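Merge tags, plain text and the joy of a short subject line: a chat with Ieva Luik

Ieva Luik gets excited about footers. We had been on the call for less than a minute when she shared her screen to show me one, a plain grey strip with a postal address, an unsubscribe link and a line explaining why you were getting the email in the first place.

"Look at that," she said. "You know who sent it, you know why, you know how to leave. I could look at it all day."

Luik looks after the email side of Dremora, a newsletter and campaign tool used mostly by small organisations: garden centres, choirs, community theatres, a few independent bookshops. I wanted to talk to her about personalisation, which was rebuilt in the August release, and we did get there eventually. But she began with the subject line, so I will too.

"People put everything into the subject line," she said. "The season, the offer, the name of the newsletter, the issue number, then an emoji at each end. On a phone you see the first few words and the rest is gone. So I ask them to read it out loud and stop halfway. Does the first half mean anything? If it's 'The Official Autumn Newsletter of', you've spent your whole budget on nothing!"

Her favourite recent subject line came from Priedītis, a plant nursery that has been with Dremora since its early days. It read "Your tomatoes can go out now". She is still delighted by it. "It's useful, it's a bit bossy, and you'd open it even if you didn't grow tomatoes. I don't grow tomatoes. I opened it."

The personalisation work started with a complaint from the same nursery. They had sent a spring mailing that began "Hello ," to everyone who had signed up without giving a first name. That space before the comma bothered Luik a great deal.

"It's such a small thing and it makes you feel like a row in a spreadsheet," she said. "And it was our fault as much as theirs. We had a fallback setting, you could tell the tag what to say when the name was missing, but you had to type it inside the tag itself, with a vertical bar and quotation marks. Who's going to do that? Someone who runs a nursery has better things to do than learn where the bar key is."

In the new editor, a merge tag is a coloured chip you drop into the text. Click it and a little panel opens with two boxes: what to show when there's a value, and what to show when there isn't. The chip won't let you schedule a send until the second box has been dealt with, even if you choose to leave it blank on purpose. The comma gets tidied up too. If there's no name and no fallback, "Hello ," becomes "Hello," and the greeting stands on its own.

I asked whether the blocking step had annoyed people.

"Oh yes, for a while," she said cheerfully. "We had messages. One person wrote in capitals. But it's one click, and we remember the choice for that tag in that template, so you're not asked again next month. I'd much rather have a grumpy message from a customer than have them send a thousand broken greetings and feel awful all weekend."

The other half of the release is conditional blocks, and this is where she really picked up speed. A conditional block is a section of an email that only some of your readers see. You might show the workshop dates to people who live near the shop, and the online course to everybody else. Dremora had a version of this before, but you had to build a separate saved segment for each block, and by the end of a busy season some customers had long lists of segments with names like "test new final" that they were too frightened to delete.

Now the rule sits on the block. You pick the field, pick the condition, and the block gets a small label in the corner telling you who will see it, in an ordinary sentence. "Shown to readers whose town is Sketau," for instance. Luik fought hard for that sentence.

"The first version of the label said 'town equals Sketau' and I just didn't like it. Equals! You're talking about people. So we wrote it out properly, and then of course we had to make it work for 'is not', and 'starts with', and 'is empty', and for dates, and it took us ages. It was worth every bit. When the theatre people tried it they didn't ask what it meant. They just read it and carried on."

There is a limit, and she is happy to defend it. Each email can hold up to 12 conditional blocks, and each block can have 3 conditions. I put it to her that some agencies would want more than that.

"They do want more! And I always ask them to show me the email," she said. "Usually it's two or three different emails that have been squashed into one. If you split them up, they're easier to write, easier to check, and each one says something. I'm open to being wrong about it. If somebody shows me a lovely email that needs 13, I'll go straight to the developers myself."

Checking is the part most customers skip. Luik knows this, and she has a fair bit of sympathy. Previewing used to mean choosing one reader from your list and looking at the email as that person would get it. Then you chose another, and another. The new preview picks 10 readers for you, and it picks awkward ones: the longest name on the list, someone with no name at all, someone who matches none of the conditions, someone whose town has an accent in it.

"The person who matches nothing is my favourite," she said. "Because there's always somebody, and they get the header, the footer and a big gap in between. Now you see that before they do."

She told me about a choir whose preview turned up exactly that. Every block in their concert announcement had been set to show by voice part, so the sopranos got their rehearsal times and the basses got theirs, and the friends and supporters, who don't sing and who buy most of the tickets, were going to get a logo and a goodbye. They added a general block at the top and sent it that evening.

We moved on to plain text, a subject I had expected to last a minute or so. It lasted a good deal longer. Every email sent through Dremora goes out with a plain text version alongside the designed one, and for years that version was made automatically and hardly ever looked at. Luik wants people to read theirs.

"It's what some screen reader users choose. It's what shows up on a slow connection, or in an old mail program, or on certain watches. And it's a brilliant editor! All your colours and buttons disappear and you're left with the words. If the words are dull, you'll know. I've had people rewrite the whole newsletter after looking at the plain text tab."

The tab now sits beside the design view, where it used to be buried under the advanced settings. Buttons turn into a line of text with the link beneath, and picture blocks use whatever description you have written for them. If you haven't written one, the tab shows a gap with a note asking for it. Conditional blocks behave the same way in both versions, something that wasn't true in the old system and that caused, in Luik's words, "some very confusing phone calls".

Not everything made it in. Customers coming across from Trunlow, an older mailing program, often ask for personalised subject lines that change by condition, so that one group sees one subject and another group sees a different one. Luik would love to have it. The trouble is in the reporting, where opens are grouped by subject, and she doesn't want to ship something that makes the numbers harder to trust.

"We've tried it 2 ways so far and I don't love either," she said. "One gives you a report as long as your arm. The other adds it all together and hides the thing you wanted to know. There's a better answer somewhere. I think about it on the bus."

For anyone opening the new editor for the first time, she suggests starting small. Take the newsletter you already send, add a single fallback to the greeting, and look at the preview. Leave the conditions alone until the second or third issue, when you've had a reply or two and know what your readers are asking for.

And read the replies, she added. Dremora lets you send from an address that can't receive mail, and she would quite like to take that option away.

"People write back to newsletters! They say thank you, or they tell you the link's broken, or that their aunt sang in the same choir. It's the best bit of the whole job. Why would you switch it off?"

Before we hung up she showed me one more footer, from the bookshop this time. It had the opening hours in it, and she was very pleased about that.

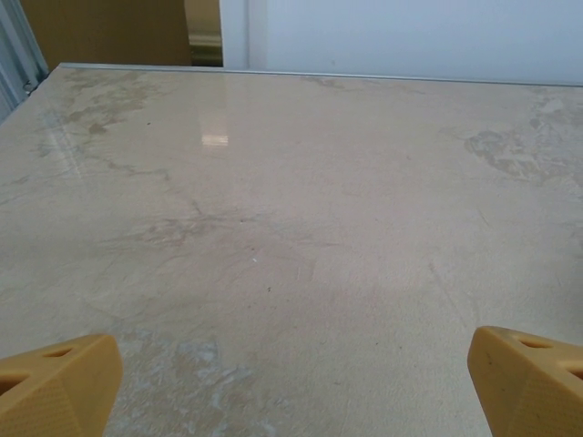
Gatis wrote in underneath to say that the fallback panel had saved his spring mailing, but that he'd still like to copy a conditional block from one template to another without setting the rule up again, and was that planned for the next release or should he stop hoping?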